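FOR IMMEDIATE RELEASE
March 4, 2022

Clistov Youth Rights Network Opens Applications for Spring Training Program

WOKTHORPE – The Clistov Youth Rights Network is taking applications for a free training program in human rights education. The program is open to people ages 16 to 24 who live in Wokthorpe or the surrounding county. It starts in May and runs for nine weeks.

Participants will meet twice a week at the Ogbonna Center. Sessions cover the Universal Declaration of Human Rights, tenant and workplace rights, public speaking, and how to bring a complaint to a local agency. Each person will also plan a small project in a school, shelter or neighborhood group.
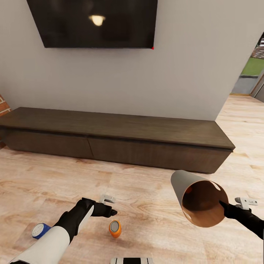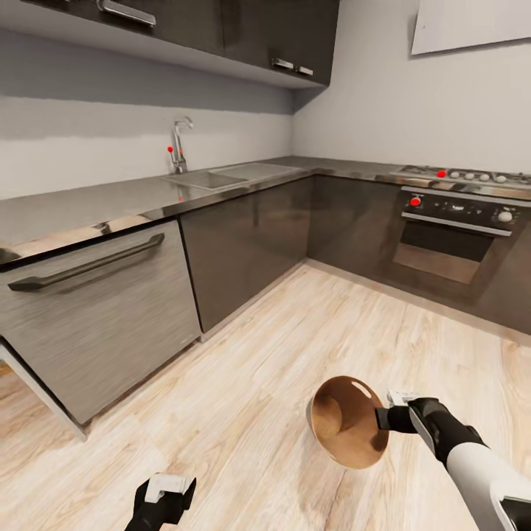
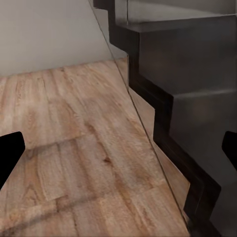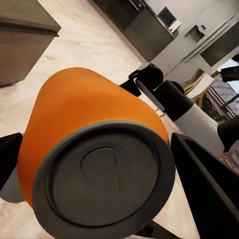 Four computer-rendered interior views.

"Many young people here already help their neighbors with forms, phone calls and hearings," said Yvonne Yeoman, director of the network. "We want them to know the law behind what they are doing, and to have someone to call when they get stuck."

The network has trained about 200 people since it was founded. Former participants now lead workshops in six area schools. Elżbieta Ostrowski, who coordinates the school workshops, will teach the public speaking sessions this spring.

Funding comes from the Brakari Foundation, which has renewed its support for two more years. The grant pays for bus fare, meals and printed materials – there is no cost to participants.

No previous experience is needed. Applicants should send a one-page letter saying which issue they care about and why. Letters may be written in any language. Forms are available at the front desk of the Ogbonna Center and at the Wokthorpe public library.

Media contact: Yvonne Yeoman, Clistov Youth Rights Network, Wokthorpe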